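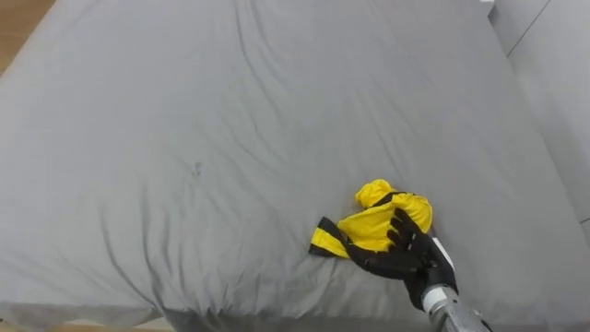 Unit 6: Folding Garments on a Soft Surface

Course: Household Textiles, Care and Storage
Instructor: Marius Ghiță
Read before the Saturday practical. Bring the Wisska fold sheet from Unit 5.

6.1 Scope

Unit 5 dealt with folding at a table. Most household folding is done on a bed, and the two surfaces behave differently enough to be treated separately. This unit covers the bed as a work surface, the opening of a crumpled garment, and the handling of narrow parts such as straps, ties and waistbands. Knitwear is left to Unit 7.

6.2 The bed as a work surface

A mattress gives under the hand. A tabletop does not. Pressing down on a garment on a bed pushes the sheet down with it, and the sheet is drawn in toward the point of pressure. Fine ripples spread outward from the hand, as they do in the grey sheet around the yellow garment. Long diagonal folds further off are a separate matter and usually mean uneven tension at the corners of the fitted sheet.

Three terms are used for the rest of the unit:

Base slack. Loose fabric in the sheet before any work starts. Removed by re-seating the corners.

Draw-in. Sheet fabric pulled toward the hand during a grasp. It relaxes partly on release, and the remainder has to be smoothed.

Print-through. A ridge in the sheet that shows as a line in the garment lying over it. Often mistaken for a crease in the garment itself.

Print-through is the reason for smoothing the sheet first. A student who smooths the garment and leaves the ridge will smooth the same line again and again.

Sheet color matters less than students expect, provided it is plain. A patterned sheet hides thin edges. Mid-grey shows yellow, white and red clearly; black trim is visible on it but reads as shadow in poor light. Small marks on the sheet should be noted before starting so that they are not taken for lint on the garment.

A bed pushed against a wall or panel is open on fewer sides. Work from the open side or from the foot, and keep the garment within forearm's reach. Leaning across the mattress puts body weight on it and tilts the work.

6.3 Opening a crumpled garment

A bunched garment is opened from its edges. Pulling at the middle of the mass tightens the folds inside it. The sequence used in this course:

1. Clear the bed of everything except the garment.
2. Re-seat the fitted sheet at all four corners and smooth it from the center outward.
3. Place the garment in the half of the bed nearest you.
4. Press one flat hand lightly on the mass to hold it.
5. With the other hand, find a finished edge: hem, cuff, waistband or strap.
6. Lift that edge slightly clear of the sheet and draw it away from the held part. Do not drag it.
7. Move the holding hand to the part just opened, and find the next edge.
8. Repeat until no layer is doubled under another by accident.

Step 6 causes most of the trouble. An edge dragged along cotton sheeting takes the sheet with it, and draw-in then appears on both sides of the garment. Lift first.

Working time for a small garment in the practical is 60 seconds from first touch to fully open. It is a working limit only and is not graded.

6.4 Narrow parts

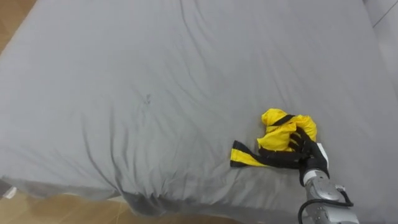 STRAPS AND BANDS

A strap lying clear of the main bundle is the best place to start, provided its twists are read correctly. The long strap-like piece on the left shows a yellow stripe between two black edges at its free end. Closer to the hand the stripe narrows to a point and the piece turns entirely black. The change marks a twist. On two-color trim of this kind, the point where a stripe disappears gives the position of the turn without any handling.

Procedure for a twisted strap:

a) Lay the free end flat, with the striped face up.
b) Hold the free end down with two fingers.
c) Run the thumb and forefinger of the other hand along the strap to the point where the stripe ends.
d) Turn the strap at that point until the stripe reappears.
e) Continue toward the bundle. If the stripe is lost a second time, stop and turn again before going on.

Do not untwist from the bundle end. The turn travels along the strap to the free end and may be missed there.

Bands still caught in the bundle are left until the straps are flat. A black band running across the top of a yellow mass can be a binding, a second strap or the edge of a layer underneath, and its type cannot be settled until the fabric on both sides of it has been opened. Record it on the fold sheet as "band, unresolved" and move on.

Loose flaps with a visible corner are opened next. Take the corner, lift, and draw away from the smooth fold -- the fold is the line the flap will swing on.

6.5 Folding after opening

Once the garment lies flat, straps are placed on the body of the garment before the first fold, never after it. A strap left hanging outside will catch in the drawer and pull the stack apart. Fold sides to center, then lower edge to upper edge. Press with the flat of the hand, fingers together. Spread fingers leave separate dents on a mattress, and the folded piece will rock when lifted.

Lift the finished piece with one hand underneath and one on top. Lifting by a single edge undoes the last fold.

6.6 Materials for the practical

Fitted sheet, plain, one per pair of students
Grandard practice garments, mixed, with and without straps
Vasiliu folding board (for comparison only; not used on the bed)
Winach drawer insert, 200 mm deep
Tape measure, 600 mm or longer
Fold sheet and pencil

6.7 Questions for the fold sheet

Write short entries. Sketches are accepted if labeled.

- Where did draw-in appear, and how far did it extend from the hand?
- Which edge was found first?
- How many twists were removed, and from which end?
- Was any line smoothed more than once? If so, check for print-through and say what was found.

Sheets go in the tray by the door at the end of the session. Pairs who finish early repeat 6.3 with hands exchanged, the holding hand now finding the edges.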